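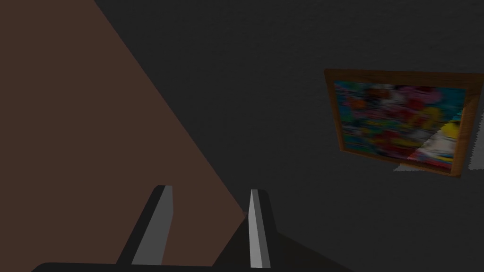 brown and charcoal gray, Sun 8 December

ok so. No, Defne Eren and Heriberto Manríquez did not get married in Praltatdale last weekend. Seen it in my mentions all morning. Did not happen

Where it started: one blurry post from a hotel lobby, a woman in a cream coat, a man with a beard. Caption said "CONGRATS TO THE HAPPY COUPLE" and that was the whole source. By lunch it was a headline on three sites

Defne was on stage in Urstead that night. Eleven songs and an encore. There's fan video of basically all of it, she's wearing the green suit, she forgets the second verse of Slow Ferry and laughs. Urstead to Praltatdale is a 4 hour drive. You do the math

Heriberto WAS in Praltatdale. That part's true. He's shooting the new Urmas Zariņš movie up there and has been since before Thanksgiving

And there was a wedding at the hotel!! Somebody elses. A couple who had booked it last year and I hope had a lovely time and never open the internet

Got a statement from Marlies Rüegg, who reps Defne. Short one. "Defne is not married, is not engaged and is looking forward to a week of sleep." That's it, that's the statement

Asked her a follow up about whether they're still together. She said she doesn't do follow ups on a Sunday. Fair

So are they together? Yes as far as I can tell. He was on the Görtz show the week before and they asked him straight out, and he went pink and said "she has my good suitcase so I have to stay on her good side"

Same interview, about marriage: "We talk about it the way people talk about moving to the coast." Which could mean anything. My aunt talked about moving to the coast for thirty years. She's still in Ohio

Timeline for the new people, quick

Met on the Kudell perfume ad, the one with the staircase. Both of them said afterward they didn't speak for the whole first day. She thought he was rude. He had a tooth out that morning

First seen in public, spring, a basketball game, sitting one seat apart with her brother in the middle. Deniable. Barely

Confirmed it in August by just turning up to the Kudell party holding hands. No post, no joint interview. I respect it

Then October the breakup rumor, which was from the same site that now says they're married. They never took the breakup story down either so if you go there today they are split up AND newlyweds, two clicks apart

About the ring. Everyone keeps sending me the ring. It's on her right hand, she's had it since her first album, it's on the COVER of her first album. Go look

The cream coat. Also not hers imo. Defne's is belted and longer, she wore it to the airport on Thursday. The lobby one has big buttons. I have spent too long on this coat
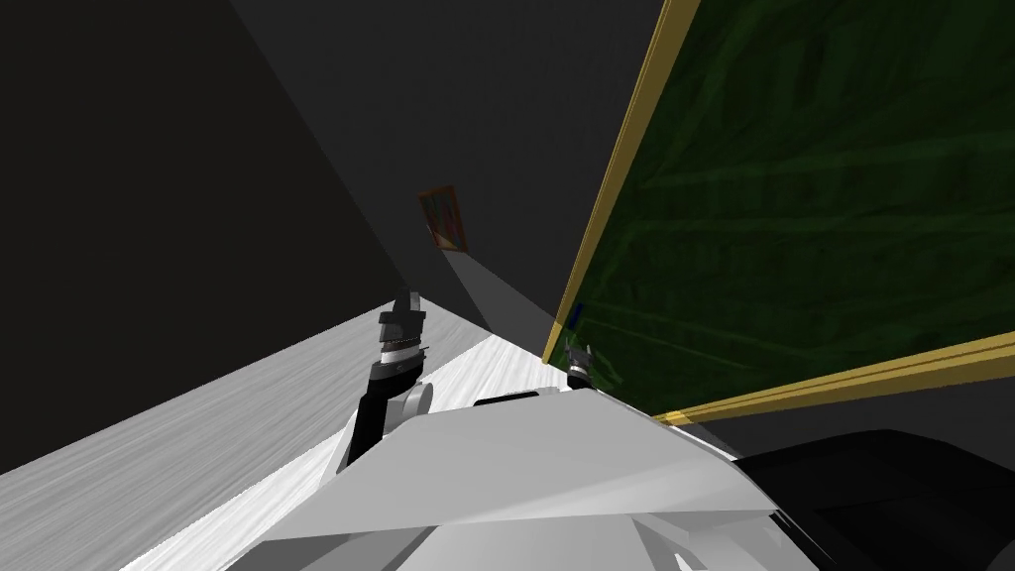 Hadiza Akpan: ok but the lobby guy really does look like Heriberto?? And the site says a "hotel insider" saw the two of them at breakfast. Are you saying they made up the insider

Not saying made up. Saying I called the hotel and the person on the desk told me they had 2,000 calls and weren't going to talk about any guest, past or present, and then asked me if I wanted to book a room. Didn't. It was $$$

And yeah the beard guy looks like him from the side. But Heriberto shaved for the Zariņš movie. He was clean shaven on Görtz! You can't grow that in a week. Well maybe he can. But the movie would be pretty upset

Somebody also asking about the movie so, what I know: it's called nothing yet, he plays a ferry pilot, Zariņš wants it out next winter. They've got 12 shooting days left and then everybody goes home for the holidays

Zariņš was asked about the wedding outside the catering tent and said "what wedding" and then, apparently, "was I invited." I got this from two people and they both told it the same way so I'm going with it

Holiday plans, before you ask. Defne's tour is done till February. Her mom told a radio station that she's cooking for "all of them, the tall one too." He's the tall one. Draw your own conclusions, I've drawn mine

Now the album thing becuase that's getting mixed in with the wedding thing. There's a claim that she'll announce the marriage by releasing a love song at midnight. There's a song. It's the Kudell one, the full version of the ad music, and it was recorded way back before they were a couple

I've heard a minute of it. It's good! Strings. It is about her grandmother

If I'm wrong and they did sneak off some other day I will post a correction and I'll be happy for them. I'd just like it to come from somebody who was in the room

Also pls stop tagging her brother. He has a private account and a dental practice

UPDATE: the site changed its headline. Was "Defne and Heriberto WED in secret ceremony," now says "Did Defne and Heriberto wed in secret ceremony?" Same article under it. Same coat. They put a question mark on it and went home

UPDATE 2: Heriberto posted. A plate of eggs, caption "breakfast for one, Praltatdale." So there's your hotel breakfast. Defne liked it four minutes later and commented with a suitcase emoji

Marlies Rüegg texted me a thumbs up, no words. Taking that as permission to stop for the day

Few of you asking if I'll do the Görtz interview in full. Yes, tomorrow, I need to type it up and my notes are awful. He says a thing about Zariņš making him learn knots that's worth it

Replies staying open till dinner. If you were at the Urstead show and have a clear shot of the encore send it over, I'll credit you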